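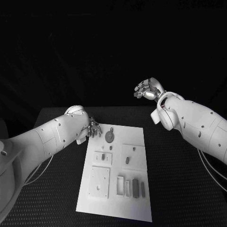

Most people who write to us about flat-pack furniture start with the same complaint: a part is missing. We run a small repair and advice shop called Stedell, and we've learned to doubt that claim until everything has been set out and checked against the list. Small parts and plates spread on a white sheet over a black table are easy to tell apart, and a patterned rug is where they go to disappear. Do this before you call the seller.

Is the parts list always right?
No. Last year we went through 214 instruction booklets, and 8 of them listed hardware that the drawings never used. A leftover screw may mean you skipped a step, or it may be a spare. Go back through the drawings before you decide.

Do I need the "pro assembly kit" the store wants to sell me?
Probably not. The Balito kit we bought had a decent screwdriver and a lot of foam. If you own a screwdriver that fits and a rubber mallet, keep your money.

The box says 20 minutes. Is that true?
We've never managed it. The Baert dresser took us a whole afternoon, and we do this for a living. Whoever wrote that number had the drawers built already – or so we suspect.

Should I add wood glue to the dowels?
Only if you never plan to take the thing apart. Sellers like to say glue makes it "last a lifetime." It makes it hard to move up a staircase, that much we can confirm.

What about the weight limit on shelves?
Treat it as a best case. The limit assumes an even load and a wall bracket that is properly fixed. The Sitau bookcase came with a bracket and a plug for solid masonry, which is no help on drywall. Buy the right anchor for your wall.

Is the extended warranty worth it?
Read what it leaves out. The last one we were shown excluded moving, moisture and "user assembly," and the furniture came in a box for the user to assemble.

Can you get me a replacement part?
Often. We keep over 900 odd fittings in drawers, mostly cams and hinges. Send the part number and a measurement. Please don't send "the little silver one" – we have plenty of those.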